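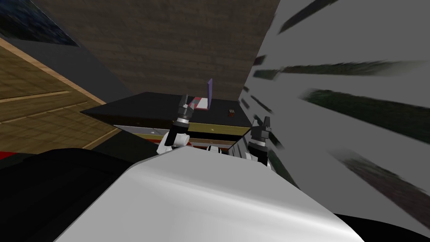 Two Arms, One Cabinet and a Whole Lot of Reloading

Clubs > Madudeck Robotics > Member Stories

5 min read

September 3, 2022

I got to the Pritchard building a little early and the person I was supposed to interview was already deep in an argument with a simulated cabinet. So I pulled up a chair and watched for a while, which was a pretty good start to an interview if you ask me.

If you haven't been following the club, the Konenura project is the student one where a white two-armed robot gets taught to pick things up and put things away, all in simulation. No real robot! Everything happens on a row of desktop computers and whatever laptops people bring from home. The student running it this year (a junior, asked me to leave names out because "it's a team thing and the others will never let me forget it") agreed to talk to me about how it's going.

"It's going fine," was the first answer. Then a long pause. "It's going fine if you don't look at the left arm."

The task they're working on right now is the tidy-up one. The robot is up against a low cabinet with a black top, there are a few small things sitting on it, and the program has to decide which gripper goes for which thing. The one everybody on the team talks about is the purple panel, a thin upright piece that stands on its edge like a book. They call it the book. I asked if it was meant to be a book.

"I don't know what it's meant to be. It came with the room. We load a room and it gives us furniture and objects, and somebody said 'grab the book' the first week and that was it."

There's also a tiny dark block farther along the top, which I would have missed completely if nobody had mentioned it. I figured the small one would be the hard one. Nope.

"The block is easy. You come down on it, you close, you lift. The book is thin and it's standing up, so if you come in a little bit off you just push it over. And then it's lying flat and now it's a different problem, and the code doesn't know it's a different problem. It keeps trying to grab the air where the book used to be. I've watched it do that for so long."

I asked how often it gets it right and got a very exact answer. The last big batch was 60 runs with the book in a slightly different spot each time, and 14 of them ended with the book in the gripper. The block did a lot better, 57 out of the same number. I said 57 sounded great and got a look.

"It sounds great until you have to show somebody the other one."

What I liked about this conversation is how much of the work turned out to be stuff I'd never think of as robotics. A good part of the summer went into the view, meaning where the virtual camera sits and what it can see past the robot's own body. The body is this big, smooth, curved white thing and it takes up a lot of the picture.

"People always want to see the robot's face or whatever. I want to see the fingertips. We put the view low and behind, so you get a ton of white shell in the way, and then you can see both grippers and the cabinet top at the same time. It isn't pretty. I've had people ask what they're even looking at. But before that we were guessing."

Then there's the room itself. Wood-plank floor on one side, a tall brown wall with a wood grain behind the cabinet, and off to the right a big gray surface with dark smears running across it. I asked about that one because it really jumps out at you once you notice.

"Textures! We spent one whole afternoon on textures and I want that afternoon back. The gripper doesn't care what the wall looks like. I mean, the vision part might care a little, and there's a freshman who thinks we should change the walls every run so it can't get used to them. That's a good idea, I just don't want to be the one who does it."

(The freshman is apparently doing it. I heard about it from three different people on my way out.)

We talked for a bit about how somebody ends up here. In this case it was Mevari, the drawing program the middle school used for its coding class, where you tell a pen to go forward and turn. "I was bad at it. I made a square that didn't close. I got kind of mad about the square and stayed after to fix it, and I think I've been doing the same thing ever since, only now the square has fingers."

I asked for advice for new members, since sign-ups are open and we always get people who are nervous about not knowing any code.

"Come and break something. You can't hurt it. If the arm goes through the cabinet, you hit reload and the cabinet's fine. I didn't get that at first. I was so careful, I'd change one number and then sit there scared to press the button. The people who got good fast were the ones who pressed the button all day."

And log what you changed, was the next bit, said with some feeling. The team lost a working version of the right-arm code in the spring that way and had to build it again from memory. It's written on the whiteboard now in big letters: WRITE IT DOWN.

The regional showcase is in November and they get 2 tries in front of the judges. The plan is to do the block with the right gripper and the book with the left, one after the other, and then if there's time left over, go for both at once. I asked if both at once was working yet.

"It worked one time. I didn't record it. Please put in there that it worked one time."

So there, it's in. We meant to stop at that point, but there was a batch ready to go and I wanted to see one, so we stayed and watched a few more. I'm told I say "ooh" too much when the grippers get close. If you want to come by and do the same, the team is in the Pritchard building after classes, far end of the hall, and somebody will find you a chair.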